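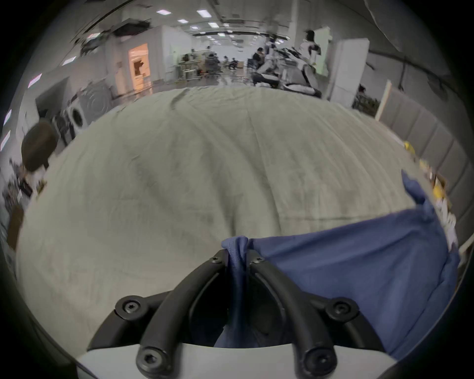
Progress report, Skirnach open studio program
For the Pamholm Fund, 8th February

Quick one this time, sorry, full accounts to follow under separate cover.

Where we are. Open studio running at both sites, Skirnach day center and the Trerkolow nursing home. Two sessions a week at each. Attendance at Skirnach steady. Trerkolow slower to start, lots of "I can't draw" in the first month, then it picked up once we stopped putting out pencils and put out house paint and cardboard. Eleven regulars there now. One has finished a whole set of barn paintings and wants them hung low enough to see from a wheelchair. Noted for the show.

December. Lost two sessions to snow and one to a stomach bug on the ward. Made up the first two, not the third. No one charged us for the missed van run.

Winter show. Went ahead in the Rozīte building, ground floor, as planned. About 40 works on the walls, mostly paint, a few carved pieces, one very long letter on shelf paper that took up the whole back hallway. Families came, staff came on their breaks. Several works sold, money straight to the artists as agreed in the grant terms. Some want to spend it on better brushes. Fine by us.

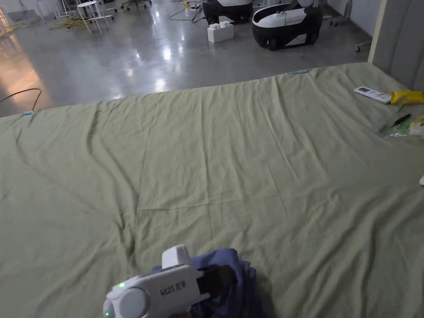
Creased green cloth.

Money. Materials over budget, framing well under, so we'd like to move the difference across. Need a yes from you in writing before we can do that, could you send it with the next payment? Travel on target. Artist fees on target. Insurance for the show came in higher than the quote, we covered it from door donations.

Problems. Storage, mainly. Finished work is stacked in a closet at Skirnach and the closet gets damp. Two paintings on paper have buckled, the artist says leave them. Have asked the center for the dry room upstairs, no answer yet. Also we're short a facilitator for the late session at Trerkolow, ad goes out this week.

Next. Wall labels in the artists own words, recorded and typed up. Half done. Then a small traveling set for the library, the clinic waiting room and wherever else will have us. Large-print handout to go with it. Also want to start seperate mornings for people who find the group too loud, same materials, smaller table.

Release forms are all signed apart from the newest two, waiting on family. Nothing by those artists has been shown or put online.

Receipts and attendance sheets attached.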